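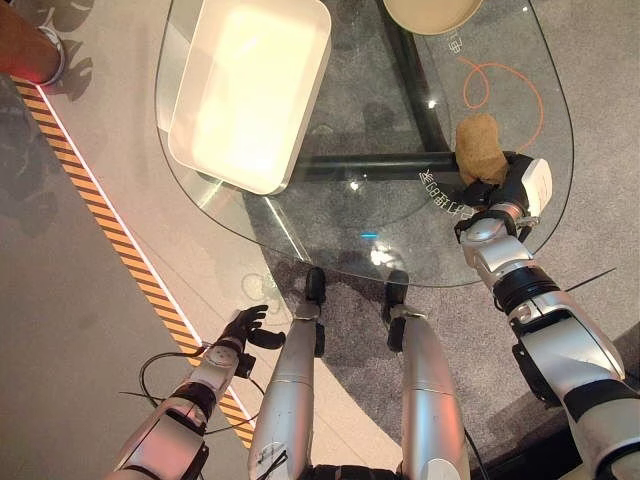 Lament psalms in the Sunday service: project report
Religious Studies, second year
17 February 2021

Aim
I wanted to know how often the psalms of lament are read aloud in the parish of Lavoie, compared with the psalms of praise.

Method
The parish office lent me its printed service sheets. I read 106 of them, the oldest from September, and noted each psalm and which verses were left out. Psalm 88 was my main case.

Results
Psalm 88 was used only 4 times, and never whole. The last verse, about darkness, was always missing. Psalm 23 came much more often.

Difficulties
Some sheets give only the number of the psalm. For these I could not know which verses were read.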